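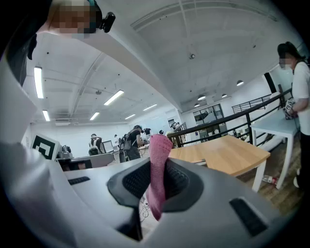
Kipchumba Laizer says the old brass letter boxes at the Neltville post office should stay where they are, whatever happens to the rest of the building, and that people in the district were never asked about it properly.

The boxes, 424 of them, line the side lane of the former post office on Stevurden Street. They stopped being used when the mail counter moved 200 metres up the road into the newsagency in May. Box holders were given new numbers at the new site and asked to hand in their old keys.

The building has been leased year by year, and the current lease runs out on Sunday, December 25, 2022. The owner, Benavides, has lodged plans with the council to turn the front rooms into a cafe and the sorting room at the back into a dwelling. The plans show the wall of boxes removed and replaced with a window and a side door.

Laizer's letter to the council, which is attached to the agenda for the next meeting, asks for the wall to be added to the local heritage list before the application is decided. It was signed by more than 2,000 people from Neltville, Vurlow and the farms in between. The letter says the boxes went in when the district had no street delivery, and that many families kept the same number for three generations.

The building itself is already listed, but the entry covers only the street front, the clock and the front steps. It was written before the side lane was opened to the public and makes no mention of the boxes.

Santino Cáceres, speaking for Benavides, said the company had no wish to scrap them. It has offered to take the boxes out in sections and give them to any local group that can house them.

"They're in reasonable order, but about a third of the doors don't shut and the timber behind is rotten in places," Cáceres said. "The back room can't be lived in without a window and there's only one outside wall to put it in."
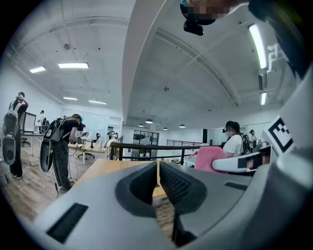 He said the company would also hand over the post office records left in the building. These include a rental book for the boxes, 2 volumes of a registered mail ledger and a bundle of telegram forms. The rental book gives the name of each box holder and the date the fee was paid, with notes in the margin where a key was lost or a box changed hands after a death.

The earliest legible entry is for a saddler at Vurlow, who rode in on Fridays for his mail. Several pages near the front have water damage. The registered mail ledger is in better condition, although the second volume stops partway through a page and no later one has been found.

The regional library has agreed in principle to take the records and hopes to have them scanned. It has not offered to take the boxes, saying its store at Vurlow is full.

A council officer's report recommends deferring the application for one meeting so that a heritage adviser can look at the side wall. It notes that the adviser could also consider keeping part of the wall, with the new window placed closer to the rear boundary. Benavides has not said whether it would accept a change of that kind.

Anyone who still has a key to one of the old boxes can leave it at the newsagency counter in an envelope marked with the box number. Mail addressed to the old numbers is being redirected for now, but box holders are asked to tell their banks and other regular senders about the change.

Written comments on the plans can be dropped at the council office or sent by post.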